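Teaching the arm to pick up sticks, part 4: what goes into a demonstration

February 25, 2018

The last post ended with the gripper pads and a promise to write about the data. It has taken longer than planned. The recording setup changed twice, and I did not want to document something I was going to throw away a week later.

Short recap for anyone arriving from a search. The task is to take loose wooden stir sticks off a desk and put them upright in a cup. The arm is a six-axis Zidton with a parallel gripper, bolted to a plate at the end of a bench at Tirngate, where I rent desk time. The goal is a policy learned from demonstrations, with as little hand-written motion code as I can get away with.

There are three ways I have tried to show the arm what I want.

Hand guiding

The arm goes into gravity compensation and I push it through the motion. The joint encoders record at full rate and the data is clean in the sense that every pose is one the arm can reach. That is the whole appeal. The drawbacks show up within an hour. My forearm blocks the overhead camera for most of the approach, so the images in the dataset contain a large human arm that will be absent at run time. Friction in the third joint is also worse than the compensation model thinks, and I end up leaning on the elbow to get through it. The recorded trajectories have a small hitch there. A policy trained on them reproduces the hitch faithfully.

I kept 32 hand-guided episodes. They are useful for checking the replay code and not much else.

Remote control

The second setup is a leader arm, a scaled-down copy of the Zidton's kinematics made from printed links and hobby servos with the gearing left backdrivable. I move the leader, the follower copies. The camera view is now correct, with only the robot in it. Latency through the control box is low enough to ignore when moving through free space and high enough to notice on contact.

Sticks are an unpleasant object for this. They lie flat, the gap between a stick and the desk is essentially zero, and there is no force feedback on the leader. The working technique is to lower until the follower stops tracking, back off by a hair, and close. I got to the point where I could do one stick without swearing, then one stick per attempt, then a run of several. Total recorded by remote control is 581 episodes, of which a good number are single picks.

A few notes on recording, in case they save somebody a day:

- Put the start and stop on a foot pedal. If you use a keyboard, every episode ends with the arm drifting while you reach for the key.
- Keep the failures, but label them at the time. Going back through video to decide whether a drop was a drop is miserable work.
- Log the commanded position and the measured position. I logged only the measured one at first and lost 11 sessions of contact information. The difference between the two is the closest thing I have to a force signal.
- Reshuffle the pile between episodes by actually picking it up and dropping it. Nudging it produces the same pile with a different outline.

Bare hands

The third setup skips the robot. A head camera looks down at the desk and I do the job with my own hands. No arm, no leader, no pedal timing to worry about. An episode takes a fraction of the time, and the motions are the ones a person would really use.

The motions are also the problem. By remote control I had settled into picking one stick at a time, as that is what the gripper can do. With my hands I don't do that at all. I gather. One hand goes flat on the pile and pushes a group of sticks together while the other stays up by the cup. I was not aware of having a strategy until I played the recordings back. 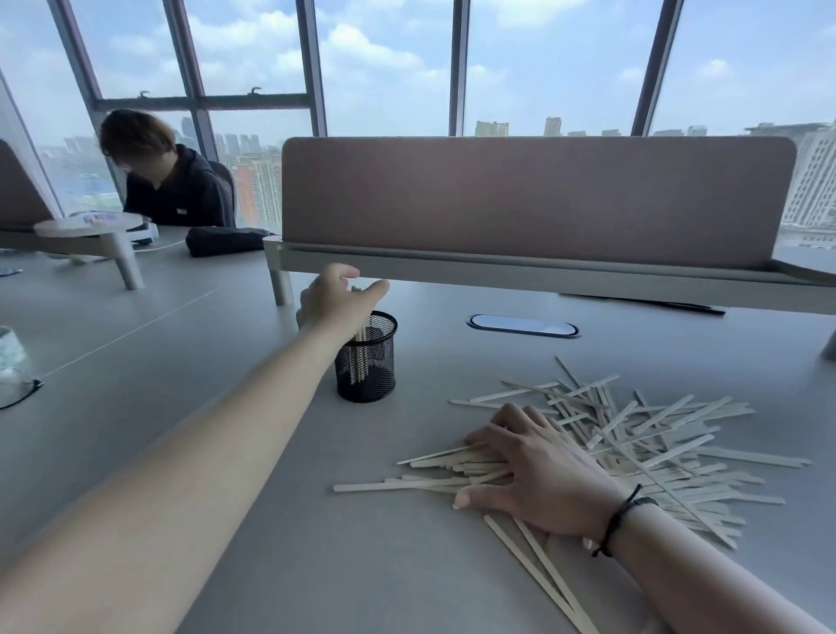
Right hand flat on the pile, left hand just above the mesh cup.

None of that maps directly onto a single parallel gripper. There is one of it, it has two fingers, and it has no palm. What I have done instead is split each hand episode into phases and label them: gather, align, grasp, carry, insert. The gather phase can be done by the arm with the gripper closed, using the flat side of the pads as a paddle. I had never considered it before watching the hand data, and I have since gone back and recorded it properly on the leader arm. Spreading a tangled pile into something more parallel makes the next grasp much easier, because the fingers can come down across the stick without landing on two others.

The left hand is harder to use. For now I treat it as a hint about where the cup is, which the arm needs to know anyway, and discard the rest.

Labeling and format

Hand recordings are stored as video with per-frame wrist positions from a tracker. I use Pruline for the annotation, mostly on account of its keyboard shortcuts. The tracker loses a hand whenever the fingers are buried in the sticks, and I interpolate over short gaps and cut long ones. The current cleaned set, all three methods together, has 1,098 episodes. The conversion script writes everything to one schema with an explicit field for the source, so that I can weight or drop a method at training time without rebuilding the files.

One detail that cost me an evening: the head camera moves and the bench camera does not. If you feed both into the same encoder without telling it which is which, the loss looks fine and the policy is useless. It tends to reach toward wherever the middle of the image is.

Open problems

Insertion is still bad. A nearly empty cup is easy. Once it has a bundle of sticks standing in it, the new one catches on the tops of the others and the gripper pushes the whole bundle sideways. I suspect a small twisting motion at the end would help, and there are hints of one in my hand episodes, although the tracker is too coarse on rotation for me to trust them.

The other item is the desk surface. Pale sticks on a light gray desk give the depth camera very little to work with. A dark mat would fix it, and I am putting that off until I know how far color alone can go. Aranda makes a thin rubber one in the right size and it is on the list for March, along with a replacement bearing for joint three.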